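Gisow Forum > Teleoperation and demonstration > Bimanual sweeping: leader arms or hand guiding?

dalgleish_s
January 2024

I am collecting demonstrations for a sweeping task on a two-armed robot. Left gripper holds the broom, right side deals with the dustpan. So far I have 90 episodes by remote control (leader arms, one operator) and a handful by hand guiding, where you push the arms through the motion in gravity compensation.

The policy trained on the remote set reaches the paper well enough, then stalls with the bristles just short of it. Before I record more I would like to know whether people have dropped one method altogether for contact work with long tools.

Struan Dalgleish

kettlewick

Drop the hand guiding. You need a hand on each arm, so your own forearms end up in the wrist camera views, and the policy learns to expect them. We lost most of November to that at Zistside. The joint torques are no use either, as they include whatever you were pushing with.

pallet_jack7

Disagree. For anything that presses on a surface, hand guiding gives you the feel of the contact. With unpowered leader arms the operator has no idea how hard the bristles are bearing down. They look at the screen, see the bristles bend, and back off. That is probably your stall: hesitation in the demonstrations, copied faithfully.

kettlewick

You can replay a guided trajectory without the human and record the cameras on the replay. That fixes the forearms. It doesn't fix the paper, which never moves the same way on the second run.

pallet_jack7

Agreed on the paper. I would still take ten good guided strokes over a hundred timid remote ones.

MacRitchie

What does the operator look at, Struan? Head camera feed only, or are they standing next to the robot? If they stand beside it they are using information the policy will never get. Also, how is the broom held? A grip near the top of the handle means a few degrees at the wrist becomes a large sweep at the head.

dalgleish_s

Standing behind it, direct line of sight. I take the point.

Grip is high, just under the knob at the end of the handle. I chose it for reach and it does amplify every wobble. Start positions for the scraps are varied by hand between episodes, and I leave the household clutter where it is on purpose, as I want the policy to cope with a shoe rack and a vacuum cleaner near the work.
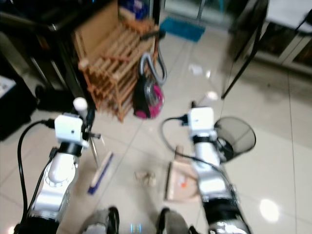
The floor is glossy tile and I suspect it matters more than I allowed for. Light paper on beige tile under a ceiling light is a poor target at the best of times, and in the head view the scraps between broom and pan are a pale blur. The operator, stood where I stand, has no such trouble.

MacRitchie

Then I would change the operator's view before anything else. Put them on the camera feeds and nothing more. The demonstrations will get slower and uglier, but the corrections in them will be ones the policy can see a cause for. Try that with the lights as they are, then with the overhead one off - record both.

kettlewick

Seconded. And check the delay between the leader and the follower. If your actions are stored as leader positions and the follower lags, the gap between the two is carrying your contact force. Store the follower position as the action and you throw that away, and the broom stops short.

dalgleish_s

I store follower positions. That may be the whole of it.

pallet_jack7

It may be some of it. Leader positions push harder only if the follower's controller is soft enough to turn the error into a sensible force. On stiff gains you will grind the bristles flat. Lower the gains first.

dilach_user

Does it need two arms for the first stage? I would train the left arm on sweeping alone with the pan fixed to the floor, then add the right. Much less to go wrong while you sort out the action space.

dalgleish_s

I considered it. The pan has to tilt slightly as the paper arrives or the scraps gather at the lip, so a fixed pan teaches a stroke I would have to unteach. I may do it as a test of the leader positions all the same.

Plan for now: retrain the existing set with leader positions as actions (both were logged, fortunately), lower gains on the left arm, then 4 short sessions with the operator on camera feeds only. I will post the comparison under this thread.

kettlewick

Keep the old checkpoint. Test both from the same scrap positions, marked with tape, or the comparison is worth very little.

pallet_jack7

Take the tape up before you run it, or it will sweep for the tape.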